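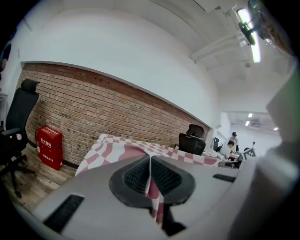
Banik Cup

The Banik Cup is a limited-overs cricket competition for amateur clubs, played every year in the Rivas district. Matches are 20 overs a side. It is run by the clubs themselves, through the Rivas Clubs Association, and was sponsored for a time by Humier, a maker of sports bags.

Format

Eight clubs, split into 2 groups. Each side plays the others in its group once. Top two go through to the semifinals, then a final at the Banik Ground. No third place match - there was one in the early years but it was dropped after teams kept sending weakened sides.

Two points for a win, one each for a tie or a washout. Teams level on points are split by net run rate, then by the result between them. Ties in the knockout games go to a super over. Before that rule came in, the side that had lost fewer wickets went through.

No bowler may bowl more than four overs. Fielding limits apply for the first six.

History

The competition grew out of a set of friendly games between Damadance Cricket Club and the Banik Ground's home side, Rivas Wanderers. Other clubs asked to join and a proper fixture list was drawn up the following March. Early games were played on matting. Turf pitches were laid at the Banik Ground first, the other grounds followed more slowly, and one still uses matting for the group games.

Humier came in as sponsor when the group stage was expanded, and the tournament was known as the Humier Banik Cup in that period. The deal was not renewed. Some local scorebooks still use the longer name.

One final was abandoned because of rain with the chasing side only four overs in. The trophy was shared. The reserve day was added to the rules the next season, and has been needed 2 times since then.

Grounds

Group games rotate among the club grounds. The Banik Ground holds 1000 spectators, most of them on grass banks on the east side. It has a small pavillion and a hand-operated scoreboard. No floodlights, so every match is a day game. Semifinals are played on the same day, one after the other, with an early start for the first.

Damadance play at a smaller ground by the river. Short straight boundaries, high scores. The outfield floods in wet years and home games get moved at short notice.

Season

Group games start in early fall. The final is normally held on 27th October, with the next day kept in reserve.

Records

Damadance have the most titles. Rivas Wanderers are second, and have lost more finals then any other club. Only 2 hat-tricks have been taken in the final - both by spin bowlers. Scorecards from the matting years are incomplete, and batting totals from that period are left out of the offical list.

See also

Club cricket
Limited-overs cricket
Super over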